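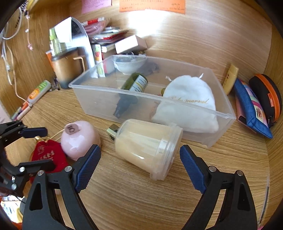 Merle Whitcombe wrote back on our first draft that a thousand tidy demos teach a policy less than a few hundred messy ones, and asked why we had cleared the desks at all. Fair point! So for the second round we stopped clearing them, and this section is mostly the story of what happened next.

3.2 Collecting on cluttered desks

Figure 1. A view from the hand-held gripper during desk collection, with a translucent tumbler on its side between the blue finger pads and a clear bin of mixed items behind it.

We started the second round on 5 January 2023 and kept going until May. I did a lot of the early demos myself (my wrist has opinions about this), and then 8 other people took over. Everybody got the same gripper and one page of instructions, and the page really only asked for two things: pick something up, put it somewhere sensible. We left "sensible" up to them, and I'm still glad we did.

In total we kept 1000 demos from 33 desks. Each one lasts around 6 seconds, a bit longer when the person changed their mind halfway through a grasp. We kept those too, as long as the object ended up somewhere stable. My first instinct was to throw them out, but the Rinwood set was trimmed that way and our policy trained on it just froze after a missed grab.

See-through things were the biggest headache. A clear bin or a frosted cup gives the tracker very little to hold on to, and labeling them took me forever. We ended up marking the grasp point by hand in Alis, our labeling tool, and leaving the outline blank wherever two of us disagreed. Those blanks are treated as missing in training, and the loss for them is given in Section 4.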